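Caring for a fabric sofa without special products

My family bought our sofa secondhand and we use it every day, so I had to learn how to keep it in good condition. I write here what works in our home.

Vacuum first, always. If you put water on a dusty cushion you make mud, and mud goes down into the fabric. I use the flat nozzle for the seams and the soft brush for the rest. In our home this is a Thursday job, before dinner.

Look for the care label before any wet cleaning. It is usually under a seat cushion. W means you can use water, S means only solvent, WS means both are fine, and X means vacuum only. My neighbor Teresa Mota did not look, and now she has a large ring on the left seat.

For a W fabric I mix 600 ml of lukewarm water with one teaspoon of clear dish soap. Put the cloth in, squeeze it very well, and press on the stain from the outside to the middle. Do not rub. Then press again with a second cloth and only plain water. Try it first on the back side, where the guests do not look.

Cushions which can come off should change places every month. Turn them over also, if both sides have the same fabric. Fixed cushions you can only beat with the flat hand and pull into shape - it helps a little.

Dark fabric shows lint and cat hair more than light fabric does. A damp rubber glove collects the hair quickly, if you always move the hand in the same direction. 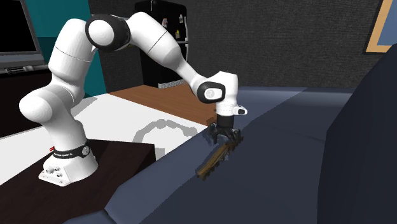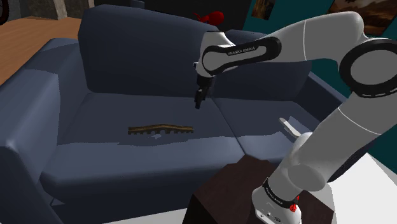 Dark wood and a dark blue-gray sofa in one living room.

The sun is the other problem. Our sofa stood two summers near the window and one arm became paler than the other. Now we close the thin curtain from noon until four o'clock. For a wood table the advice is the same, and please put something under hot cups.

If a smell stays in the fabric, spread baking soda with a kitchen sieve, wait one night and vacuum it slowly. For old smoke I had to do it three times, with the windows open.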